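3.2. Mobiliario de trabajo y elementos compartidos

El segundo bloque del estudio se ocupa de las mesas de uso común y de lo que los ocupantes dejan sobre ellas o dentro de ellas. En el apartado anterior se describieron los puestos individuales, donde la relación entre persona y superficie es estable y los objetos tienden a conservar su sitio de una jornada a otra. En las mesas compartidas esa relación se debilita. Quien se sienta por la mañana no suele coincidir con quien lo hace por la tarde, y los objetos que permanecen en la mesa pasan a ser de todos o de nadie, según a quién se pregunte.

Se estudiaron 17 mesas repartidas entre las sedes de Kestitz y Paucar. Las dos comparten el mismo proveedor de mobiliario, Gasus, lo que permitió trabajar con un catálogo reducido de modelos y comparar usos distintos sobre muebles semejantes. Se excluyeron las mesas de cafetería y las de recepción, cuyo régimen de limpieza es ajeno al de las zonas de trabajo. También quedaron fuera las mesas plegables, que en Kestitz se guardan al final del día y no acumulan objetos.

Los modelos incluidos se distinguen por dos rasgos: el perfil del tablero, recto o curvo, y la presencia o ausencia de una abertura rebajada. Esta última aparece en el catálogo de Gasus como registro de conexiones, es decir, como un hueco previsto para el paso de cables y el alojamiento de tomas. En el cuestionario inicial, sin embargo, los ocupantes la llamaron «el cajón», «el hueco» o «la bandeja», denominaciones que apuntan ya a un uso de almacenamiento. En lo que sigue empleamos el término «hueco» por ser el más frecuente en las respuestas y el que menos prejuzga su función.

La observación se realizó en noviembre, en dos pasadas diarias: una a las ocho de la mañana, antes de la llegada de la mayor parte del personal, y otra a las seis de la tarde. En cada pasada se anotaron los objetos presentes en el tablero y en el hueco, agrupados en cuatro categorías: textiles, material de escritura, pequeño material técnico y residuos. No se movió ningún objeto durante las pasadas de la mañana. En las de la tarde se permitió retirar los textiles que ocultaran el contenido del hueco, siempre que se devolvieran después a su posición. 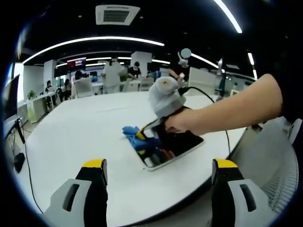

Figura 4. Mesa blanca de contorno redondeado con hueco rectangular. Un paño azul arrugado ocupa una esquina de la abertura y descansa en parte sobre el tablero.

Los textiles merecen un comentario aparte. En la fase de diseño se habían considerado una categoría menor, destinada a recoger prendas olvidadas, pero el uso de paños resultó ser habitual en ambas sedes. Se dejan en el hueco para tenerlos a mano y con frecuencia sobresalen por uno de los bordes, de modo que pertenecen a la vez al interior y a la superficie. El protocolo original obligaba a asignar cada objeto a una sola de las dos zonas. Tras las primeras pasadas se añadió un tercer código, «en el borde», y se revisaron las fichas ya cumplimentadas para aplicarlo con el mismo criterio.

La presencia de un paño altera además la visibilidad del resto. Los objetos pequeños quedan debajo o junto a él y el ocupante que llega después no los percibe, o los percibe como parte de un conjunto que prefiere no tocar. Varios participantes explicaron que nunca habían vaciado el hueco de su mesa habitual porque suponían que el contenido era de otra persona. Otros dijeron que lo usaban para apartar deprisa lo que estorbaba en el tablero — una solución provisional que, según las fichas, se prolongaba durante varias pasadas consecutivas.

El color del tablero interviene de forma indirecta. Sobre las superficies claras, cualquier objeto oscuro destaca y tiende a retirarse pronto, mientras que los huecos, más oscuros en su interior, toleran la acumulación. Los responsables de mantenimiento de Paucar confirmaron esta diferencia: su pauta de limpieza se refiere solo al tablero y no menciona la abertura, que se aspira cuando alguien lo solicita. En Kestitz la pauta es la misma, aunque el equipo nocturno declaró incluir los huecos cuando dispone de tiempo.

En cuanto al perfil del tablero, las mesas curvas presentan una particularidad que no se había previsto. Al no haber una cabecera clara, los ocupantes se distribuyen en torno al hueco y lo alcanzan desde lados opuestos. En las mesas rectas la abertura suele quedar frente a un único asiento, y es la persona que lo ocupa quien decide qué entra y qué sale. Esta asimetría ayuda a entender que las respuestas sobre la propiedad de los objetos fueran más vacilantes en los modelos curvos.

Todas las fichas se transcribieron en Skurneo, la herramienta de codificación empleada también para los puestos individuales. El conjunto resultante contiene 912 registros de objeto. Dos codificadores revisaron por separado los casos anotados «en el borde» y discutieron las discrepancias hasta llegar a una asignación común. Los residuos de tamaño mínimo, como virutas o fragmentos de cinta, se registraron por presencia y no por unidad, una decisión que limita las comparaciones de densidad entre mesas.

Conviene señalar otras dos limitaciones. Las pasadas no cubren la franja central del día, cuando el tránsito de objetos es mayor, y por tanto los datos describen lo que permanece y dicen poco de lo que circula. Además, en Paucar se renovó parte del cableado durante la última semana de observación, y 10 de las fichas de esa semana tuvieron que descartarse por no poder distinguir entre el material de los instaladores y el de los ocupantes habituales. Las fichas descartadas se conservan en el archivo del estudio y no forman parte del total indicado. El apartado 3.3 retoma las categorías aquí definidas y las aplica a las estanterías abiertas.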